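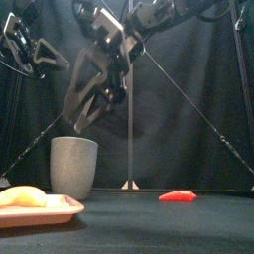 Filed under: Language and Daily Life

Thu 21 April

When I moved to Virier I believed my English was good enough. Then I had to call the water company. On the telephone I have no hands and no face to help me, and the woman at the other end said "bear with me" so many times that I started to think about the animal.

After that call I bought a small notebook, and every new expression goes inside. I write it on the bus, line 13, between my street and the Astell bridge. Yesterday I reached number 162, which is "to be on the fence." My mother tongue has nothing so short for this. 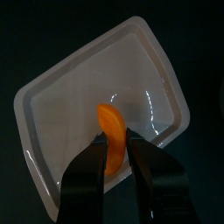 The prepositions are still my enemy. I am in the car but on the bus, and I was corrected for this at the bakery, very kindly, while I was paying for 2 rolls. I have studied the rule. It arrives in my head when the sentence is already finished.

What helps me most is reading old letters to the editor in the Moser library. People who are angry about parking write very clear English - short sentences, strong verbs, and always one word that I must look up. Last week it was "flabbergasted."
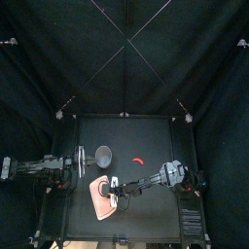

In June my sister comes to visit, and she speaks no English at all. I will have to order for both of us and explain the jokes. I have started a separate page for restaurant words, and so far "medium rare" is the one I trust least.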